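Rirnwood College
Department of Sport Studies
Competition Formats and Scheduling
Handout 3: Tie-breaking in league play

Reading for this unit: Prosa Course Reader, chapter 2. Students should bring the Notatcombe league table, issued in September, to the seminar.

1. Purpose of a tie-break rule

A league that ranks teams by points will sooner or later have two or more teams level. The rule that separates them must be published before the first game. A rule adopted during the season invites protest, since every club can work out which version favors it.

Tie-break rules fall into two families. The first looks at results between the tied teams only (head-to-head). The second looks at the whole season, most often through goal or point difference. Many leagues use one family first and turn to the other if teams are still level.

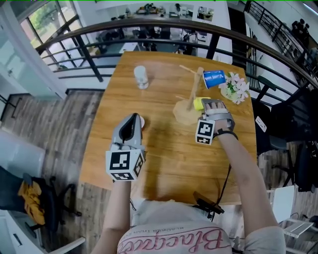 2. Head-to-head rules

Head-to-head is easy to explain when two teams are tied. Where 3 teams are tied, a smaller table is drawn up using only the games played among them. Two matters must then be settled in writing:

(a) whether the small table is used once, or drawn up again after one team has been separated from the others;
(b) what happens if the teams have not played each other an equal number of times.

The Notatcombe table shows the effect of point (a). Under a single use of the small table, Lill finishes second in the group. Under repeated use, Lill finishes third and misses the playoff. Students should work through both versions by hand before the seminar.

3. Season-wide rules

Point difference uses more games and is less affected by one unusual result between rivals. Its weakness is that a heavy win over a poor team may decide a title. Some basketball leagues limit the margin that may be counted from any single game. Point ratio (points scored divided by points allowed) is found in older rulebooks and may produce a different order from point difference on the same results.
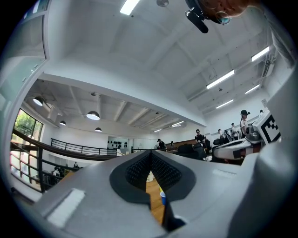

Word count, main text: 2444 (full handout, sections 1 to 9)

4. Playoff games as a tie-break

A deciding game is widely accepted by players and spectators. It requires an open date, an available venue and a rule on home advantage. Organizers should reserve the date when the schedule is drawn up.

5. Written exercise

Draft a tie-break rule for a league of your choice. State the order of the steps and the final step to be used if all others fail. The exercise carries 70 marks. Submit it through the department office by the end of June 2023.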